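Gripper trials, week 2: Unasetti vs. Stunness

Wrist cam view, arm on the move between trays.

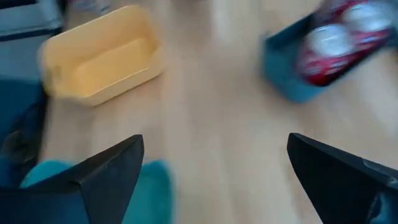 Where we are

Short one this month, sorry, deadline for the parts order is at noon and I still have a spreadsheet open. Both grippers now mounted and run on the same arm, same Bilgin controller, same sorting job (tray to tray, mixed packages). 619 picks logged with the Unasetti, 442 with the Stunness. The lower number is my fault, lost an afternoon to a bad connector.

Unasetti: quick to close, easy to mount, fingers swap with two screws. Tends to shove light stuff sideways before it gets a hold. Fine on cans. Not great near tray walls, the fingertips are thick and want more room than the walls give you.

Stunness: slower. Noticably slower. But gentler, and the force readout is something you can work with. Cable exit is in a dumb spot and rubs on the wrist joint if you rotate past the limit Hülya set. Please don't rotate past the limit Hülya set.

Camera stuff

Wrist cam smears badly whenever the arm travels at full speed. Trays you can still find by color, labels forget it. Hülya Toprak tried a shorter exposure, picture went dark, needs more light over the bench. For now the arm stops and waits before each grab and we only use the still frames for detection. Costs time on every pick. The Elton camera has a faster shutter on paper, loaner is supposed to come in November, will beleive it when it's on the bench.

Still to do

Same run again with soft pads on both sets of fingers. 5 sets of pads in the drawer, take one, write down which one. Then the controller comparison, which keeps slipping.

If you want bench time before then, mail Hülya, not me. And whoever has the small hex key from the gripper kit, put it back please, the mounting plate is hanging on one bolt less than it should.

Next update when the pads are done.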